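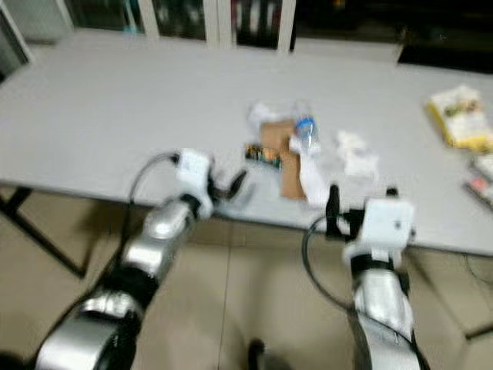 The long white table in the work area.

Product review: Jeltura folding table, long model
September 26, 2021

The purchasing office bought 2 Jeltura tables in April, at $295 each, to replace older units supplied by Fumstead. Staff used them for mailings, registration and staff lunches. The top wipes clean easily and does not sag under full boxes of paper.

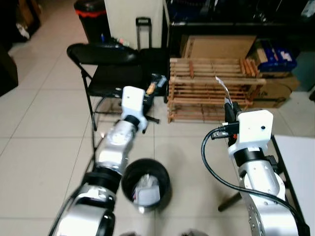 Assembly requires two people and a hex key, which is supplied. The leg locks are stiff, and one arrived with a bent pin. Sekiguchi, the distributor, replaced it in 3 days at no charge. The printed instructions are poor.

The table is recommended for general office use. Rating: 4 out of 5.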